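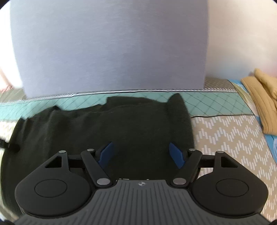 Yurani Huaranga
Programme Lead, Digital Assets Compliance, Herthorpe
2024-06-13

Progress report to the Menier Fund: cryptoasset tax and registration advice

Summary

The advice service is open and taking cases. The guidance for small traders is written and has been through legal review. The record-matching tool is behind schedule and we are asking to move its delivery date to September. We are not asking for more money at this stage.

Advice service

We have opened 102 cases since the service began. Most come from people who bought small amounts of cryptocurrency through an exchange, moved it between wallets, and later had a letter asking them to check their tax position. Many did not know that swapping one coin for another can count as a disposal, even when no cash reaches a bank account.

The usual problem is records. Exchanges close, change their export format or limit how far back a customer can download. We have had clients arrive with nothing but bank statements and a few confirmation emails. In those cases the adviser builds a timeline from the payments out and works forward. It is slow work and a single file can take roughly 6 hours before any figures can be sent to the client.

Two cases were referred to outside solicitors because they involved suspected fraud by the platform itself. We do not have the expertise to handle recovery claims and the grant does not cover them. I would like to discuss at the next review whether the referral list should be made longer. At present it is thin, and both firms on it have asked us to send only cases above a certain value.

Guidance for small traders

The guide covers registration, record keeping, customer checks and what to do when a bank closes a business account. The section on bank accounts was not in the original plan. We added it after several traders told us that losing their account had done them more harm than any rule from the regulator. Selico reviewed the full draft and asked for changes to the parts on promotions and on holding customer funds. Those changes have been made.

We have kept the guide to general points where the rules are still under consultation. Stablecoins are the main example. Readers are told that the position may change and are pointed to the official notices. The guide will need a further edit once final rules are published, and that edit is not in the current budget. I expect to absorb it in staff time if the changes are modest.

Record-matching tool

This is the part of the project that has not gone to plan. Thevar delivered the first version on time and it reads exports from the larger exchanges without trouble. It does not yet cope with transfers between a client's own wallets – it treats some of them as sales, and the gain shown is then too high. Advisers have been told not to rely on its totals and to check every transfer by hand.

Thevar has proposed a fix which depends on the client confirming which wallets are theirs. We have accepted this in principle. It adds a step to the first interview, and the consent form has been redrafted to cover it. Testing will use closed cases with the names removed.

Staffing and spending

One adviser post was vacant for part of the period and has now been filled. Spending on salaries is below budget as a result. Spending on software is slightly above, mainly due to licence costs charged per user instead of per office. The two roughly cancel out, and the full statement is in Annex A.

Next period

Publish the trader guide and send it to the local business networks.
Complete testing of the wallet transfer fix and report the error rate to the Fund.
Agree a longer referral list.
Begin follow-up calls to clients whose cases have been closed for six months.

Decision requested

Please confirm in writing that the delivery date for the record-matching tool can move to September, with the final payment to Thevar held until testing is complete.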